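3. Folds in dark soft sleeves

Reading time: 9 min

3.1 Why dark cloth is treated separately

In the previous section we discussed the folds of light and patterned sleeves, for which the outline and the inner lines of the fold can both be read without much difficulty. Dark sleeves need a section of their own. When a sleeve is black and soft, most of the lines that a reader uses to follow the cloth disappear. The eye is left with two things only: the ridge, where some light is caught, and the crease, where there is almost none. Everything between them is one tone. This has practical results for people who work with dark garments, for example in repair, in sorting of used clothes and in the writing of product descriptions, and the older literature on drape gives them little help. It is mostly concerned with hanging cloth in even light, such as skirts and curtains.

We use the word "sleeve" in a wide sense. It includes the sleeve of a garment, a separate sleeve that is pulled over something, and a piece of cloth that is wrapped in such a way that it behaves as a sleeve. For our question the difference is small. In all these cases a tube, or nearly a tube, of soft material lies around a longer and harder form, and there is more material than the form requires. The extra material must go somewhere, and where it goes is the subject of this section.

3.2 Material and procedure

The cloth for the handling tests was obtained from the Pritik mill in Stavia, from the remainders of one winter season. We selected knitted and fleece qualities in black and in very dark gray. The Drirura quality, which is a heavy brushed knit, was included at the request of the repair workshop, where it is considered the most troublesome to pin. In total 100 pieces were cut, all with the same length and the same width at the opening. The pieces were washed before the first test, dried flat and left overnight in the room in which the tests were made.

Each piece was pulled over a padded form and pushed back by hand from the opening toward the upper end, then released. This was repeated 3 times for each piece, and after each release we drew the folds on a prepared sheet. In this way we obtained 300 drawings. The first drawings were made in July, in a room with large windows, and we found later that the daylight had changed too much between morning and afternoon. These drawings were made again under lamps. The final set was closed on Mon 15 November and nothing was added to it afterward.

The drawings were sorted by two readers who worked separately. Where they disagreed, the sheet was placed in a group for discussion and was not forced into a type. We mention this because the number of such sheets was higher for the black pieces than for the gray ones, and it would be misleading to hide this difference in a total.

3.3 Types of fold

For the sorting we used three types. The first is the ring fold, which goes around the form more or less at a right angle to its length. It is common near the opening, in particular when the cloth has been pushed back only a little. The second is the diagonal fold, which begins high on one side and comes down on the other. It appears when the sleeve has been turned a little while it was pushed, and it can be very long. The third is the rolled fold. Here the cloth has turned over itself and makes a thick edge that looks like a cuff, although no cuff was sewn.

The three types are not exclusive. A diagonal fold often ends in a rolled fold at its lower end, where the weight of the cloth collects. In the Drirura pieces this combination was so frequent that the readers asked for a separate name for it. We decided against a new name. A combination of two known types is easier to teach than a fourth type, and the workshop had already its own word for it, which we do not wish to replace.

A remark should be made about thickness. In thin cloth a fold has a sharp edge, and one can nearly draw it with a ruler. In soft and heavy cloth the fold is round, and the line that the reader draws is the reader's own decision. Wang, our reference scheme for drape, asks for the line to be placed at the highest point of the ridge. We followed this rule where the highest point could be found. In wide folds it could often be moved to one side or the other without any change in the drawing that a second reader would accept.

3.4 Reading ridge and crease

The rule which gave the best agreement between readers is simple. One first looks for the light on the ridges, and draws only this. After that one looks for the deepest dark, and marks it with a dot or a short stroke. The flat areas between are left empty. Readers who began with the dark parts tended to join creases that did not belong together, most of all at the side of the sleeve, where the cloth stands away from the form and the shadow becomes wide.

Figure 3 gives a view of dark soft cloth to which the rule can be applied. The folds are thick and rounded, and a faint sheen follows their ridges. The main direction is diagonal, from the upper right to the lower left, and the fold becomes heavy and rolled at its lower part before the cloth narrows. The deep creases are strongest along the left side, where the material billows outward.

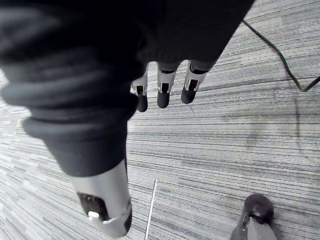 Figure 3. Soft black fabric, loosely wrapped, with a diagonal run of folds ending in a rolled, cuff-like fold at lower left.

Two points in the figure deserve attention. First, the surface is matte and slightly fuzzy, and still the ridges can be found. This agrees with what we saw on the drawing sheets: a dull surface does not remove the sheen, it makes it broader and weaker. A reader who expects a narrow bright line will miss it. Second, the rolled fold can be recognized from its shape alone. It is not necessary to see the inner side of the cloth in order to give it this type, and we advise against waiting for such evidence when sheets are sorted.

We do not give a material for the cloth in Figure 3. It has the look of a knit or a fleece, and from the view of the surface we would not go further than this. The same caution is recommended for product descriptions. Several of our brushed knits were taken for fleece by both readers as long as they were not allowed to touch them.

3.5 Limits

The test was made with one length of sleeve only. A shorter sleeve has less extra material and will probably show more ring folds and fewer rolled ones, but we have not tested it. The form was padded and did not bend. With a bent form, a group of small folds must be expected on the inner side of the bend, and our three types may be too coarse for them.

The order of drawing, first ridge and then crease, was learned by the readers during the work. The early sheets were therefore read by less experienced eyes than the late ones. We read a part of the early sheets again at the end, and most of the changes concerned the side of the sleeve. The sheets with changes are marked as such in the appendix, together with the first reading.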